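The Happy Habit of Entering Everything
18 Jul 2018
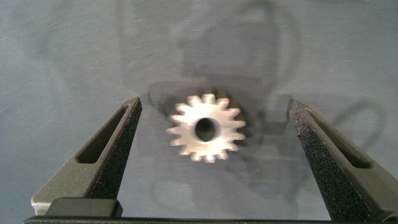

A small silver spur gear, teeth and all.

Ezequiel Ibarra had been awake for ten minutes when he found out he'd won a kayak. He was standing in his kitchen in Gudlow with his phone in one hand and a piece of toast in the other, and he yelled so loudly that the dog went and hid in the bathtub. He lives two hours from the nearest decent lake. He could not have been more thrilled!

Ibarra is a sweeper, the name people in the hobby give themselves, and he has been entering sweepstakes, drawings and mail-in contests for most of his adult life. Last year he sent off 2867 entries and won 30 times. He keeps it all in a spiral notebook: the sponsor, the closing date, what the prize was and whether it showed up. I spent a whole afternoon with that notebook and I could have stayed for dinner (I did stay for dinner).

The wins are wonderful in the way a good yard sale is wonderful. A waffle iron. Four tickets to a minor league game. A year of bread from Kohlhase, the bakery on Third Street, which he picked up every Saturday until the girl at the counter started setting aside the end loaves he likes. A Virix blender, then another Virix blender, which went to his sister.

"People always ask about the big one," he says. "The car, the trip. I'd take the car! But the mail is the fun part. I still walk out to that box like I'm eight years old."

His favorite contests are the local ones, and once he'd explained the math I started entering them too. A national giveaway might pull in entries from every state. The spring drawing at the Gudlow hardware store this April had 200 slips in the bowl, and Ibarra knew that was the number because he stayed to help fold the tables afterward. He didn't win. A retired bus driver took home the grill, and Ibarra helped load it into her truck.

He has rules, and he's cheerful about sharing them. Read the fine print before you write anything down, especially the part about who can enter and how often. Use a separate email address. Never pay a fee to claim a prize — a real sponsor won't ask for one. Set money aside for taxes if you win something large. And if there's a question to answer in 25 words or less, write it by hand first and let it sit overnight.

That last kind is where he really shines. He once won $734 in groceries from the Index, our own weekly paper, for a single sentence about his grandmother's soup. He recited it for me over the dishes, word for word, waving a sponge.

The kayak, by the way, is green. It's hanging from the garage ceiling on two straps, and he's taken it out three times, once in the rain. On the day I left he had eleven envelopes ready for the mail carrier, and he let me lick the stamp on the last one.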